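Prosia Community Boards > Hardware Help > Older Desktops
Topic: Blue drive caddies, thin red wire, and an old tower I can't bring myself to toss
Started September 2018

marigold_attic wrote:
Hello everyone, long post ahead, so get yourself something to drink! My brother-in-law was clearing out his office and handed me a desktop tower that was headed for recycling. I've been wanting a practice machine for ages, something I could take apart and put back together without worrying about the family photos, so of course I said yes before I'd even looked at it. It has been lying on its side on the slatted worktable with the side panel off ever since.

What I'm stuck on is the drive. It sits in one of those blue plastic caddies, and I can never tell whether I'm supposed to squeeze the sides, pull a tab, or slide the whole business toward me. I've broken clips on other people's computers before (sorry, Kekeli) and I would love not to do it again. 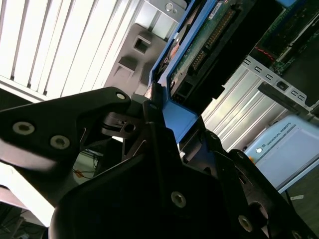 I did at least learn that the caddy wraps around the drive and leaves the green circuit board on the underside showing, so now I'm nervous about where my thumbs go as well. Does it matter if I touch that part? And once the drive is out, is it worth keeping? The label on the one I pulled in August said 100 GB, which felt enormous to me once upon a time.

tin_roof_tom wrote:
Welcome to the hobby! Squeeze the two tabs toward each other and pull straight. If it fights you, stop and check that the cables are off, because a data cable will hold a caddy in place surprisingly well and you'll swear it's a broken latch. I spent a whole evening on that once.

Thumbs on the edges, please. One touch won't ruin the board, but it's a good habit to get into.

On keeping it, I'd say no. An old drive is a fine thing to practice with and a poor thing to trust.

Kekeli Quansah wrote:
You're forgiven for the clips, I had spares.

I don't agree with Tom on the drive, though. I have one that ran in my sewing room computer for years and it still passes every test I give it. If it's only holding copies of things you have elsewhere, use it! Just write the date on a bit of masking tape so you remember how old it is.

tin_roof_tom wrote:
Copies of things you have elsewhere, fine. I've just met too many people whose elsewhere was another old drive.

marigold_attic wrote:
Both of you are making sense, which doesn't help me decide. I think it'll be a practice drive for now. In the meantime I've been using the board with the little slots, and I'll put my notes here in case they're handy for another beginner.

1. Stand the board up against the ribbed metal wall at the back of the table. I tried it lying flat first and kept knocking it with my sleeve.

2. Put the narrow cards in upright. The dark navy one goes down into its bracket nicely, and you can read it without picking it up.

3. Leave a slot or two empty. I filled everything the first day – big mistake – and then had no place for the piece in my hand.

4. Light blue plastic goes in the wide squarish bracket at the right end. Push the top end in and don't force it.

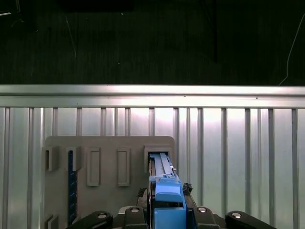
5. Keep screws somewhere else altogether. I use a Drurlow tin with a lid, and I've stopped finding them in my socks.

pennywhistle88 wrote:
I love a slotted board! Mine is a scrap from a Poltideck shelf kit and it's ugly as sin. Can we see the whole computer, though? I'm curious whether the board inside is any good, and whether you've left the cooler on.

marigold_attic wrote:
Sure! The cooler is off, so the CPU is sitting there bare in its socket with the silver top showing. I know I need fresh paste before anything goes back on. The memory is still in, and so is the graphics card, which I'm a little scared of. 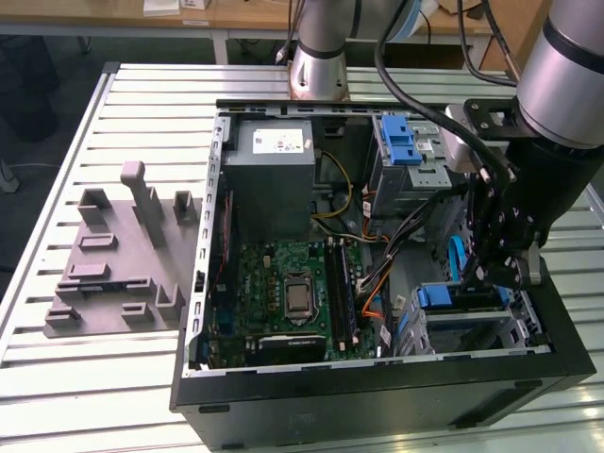 The power supply is the part I want to leave completely alone. My plan is to tidy the wires coming down past the drives (black, orange and white, all in one bundle) and then figure out where the thin red cable along the side goes. Any guesses on that one?

pennywhistle88 wrote:
Follow it to both ends and write down what's printed beside the connector before you unplug anything. I wouldn't guess from the color, I've seen red used for all sorts of things.

And yes, leave the power supply shut. That's one rule I'm strict about.

Kekeli Quansah wrote:
Seconding that. For paste, I get mine from Mladenović, the little shop by the post office, and one tube has lasted me forever. A dot in the middle is plenty.

tin_roof_tom wrote:
I spread mine thin with an old library card, but we had that argument last year and I'm not starting it again. Let us know where the red one ends up.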